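Tips for recording the drawstring bag task

Last updated 04/02/2020 by Ute Kettler

These tips are for people who record at the tables in Danelton. I collected them from my own mistakes and from the notes of Mawar Ngui, who checks the recordings before they go to training. Most of them are small things, but a small thing repeated in 1000 recordings becomes a large thing.

Before you start

Wipe the table and let it dry. Crumbs and dust stick to the finger tips and then the fabric slides.

Shake the bag out and put it down in a new way every time. Turn it, fold one side under, let the string fall where it wants. If the bag always begins flat and straight, the model learns only the flat and straight bag, and it will be lost when a corner is folded over.

Pull both cables to the outside of your wrists. When a cable passes between your hands it will catch the string sooner or later, and the recording must be thrown away.

Take off bracelets and watches, and push your sleeves up.

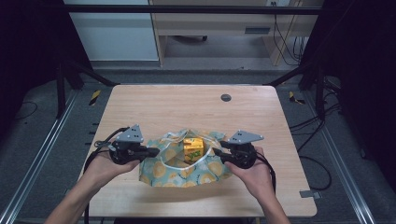

Hold the grippers level and keep your elbows low. After 27 recordings in one sitting my shoulders go up without me noticing it, and then the fingers come to the fabric at a bad angle. Now I stop at 20-something and drink a glass of water.

Opening the bag

Take the fabric near the rim, one side with each gripper, and move apart slowly. Do not pull on the string to open the bag. It works for a person, but the string slips out of the fingers and you will need three or four tries.

If you miss the fabric, try again in the same recording. Mawar keeps these. A miss followed by a good second grasp is useful for the model — it has to see how to recover. What she does not keep is a recording where you put down a gripper and help with your bare hand.

Thin cotton is the hardest. Push a little fold up with the closed fingers first, then open them and pinch the fold. Our Cusi bags are thicker and do not need this.

Putting the carton in

Use a full carton when you can. An empty one is too light and falls over when the fabric moves, and it also gets dents from the fingers after a day of work.

Do not push the carton straight down. Set it in the opening a little tilted, let go, and then lift the fabric around it. Wait one second with the fingers closed before the next movement, so the step has a clear end. 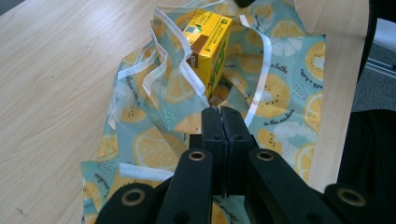 Fingers closed in front of the carton, fabric folds at its side.

Look now and then at the view from the gripper itself. If the fingers hide the carton during the whole grasp, come from a different side. Your own eyes see everything from above, but the model has to work with what the gripper view shows.

Care of the bags

Wash new bags once before use. The stiffness goes out and they fold more like the bags people have at home. Cold water is enough. Do not iron them.

Retie the knot at the end of the string when it gets loose. A lost string takes ten minutes and a safety pin to put back.

Saving

Write the bag and the object in the note field, for example "citrus bag, yellow carton". Please do not write "same as before". In September we had 1256 recordings with this note and Mawar had to open them one by one.

Bad recordings go in the Relance folder. Do not delete them yourself.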